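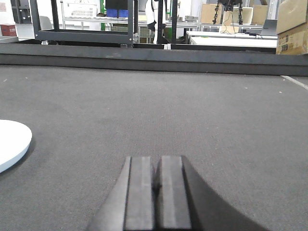
A carpeted work surface with raised border rail, Pletwood workshop.

About Us > Our Work Surfaces

Print this page | E-mail this page

Pletwood supplies carpeted work tables to schools, repair shops and training centers. The company was established in Barredo by Analyn Dagdag, who continues to serve as director. Our products are sold under the Grondis name and are built to order at our facility at 318 Brukik Road.

Each Grondis table is covered in dark gray woven carpet, selected because it protects finished parts from scratches and keeps small items from rolling. A metal rail may be fitted along the far side at the customer's request. Lines can be laid out on the carpet to mark separate working areas.

Pletwood currently maintains 200 tables under service agreement. Carpet is vacuumed and inspected at each service visit, and worn sections are replaced on site. Rails that show scuffing are refinished or exchanged according to the terms of the agreement.

Inquiries regarding orders, carpet samples and service visits should be directed to Kristine Agbayani, Customer Accounts. Tours of the facility are offered each April by appointment.

Page last revised February 3, 2019

Print this page | E-mail this page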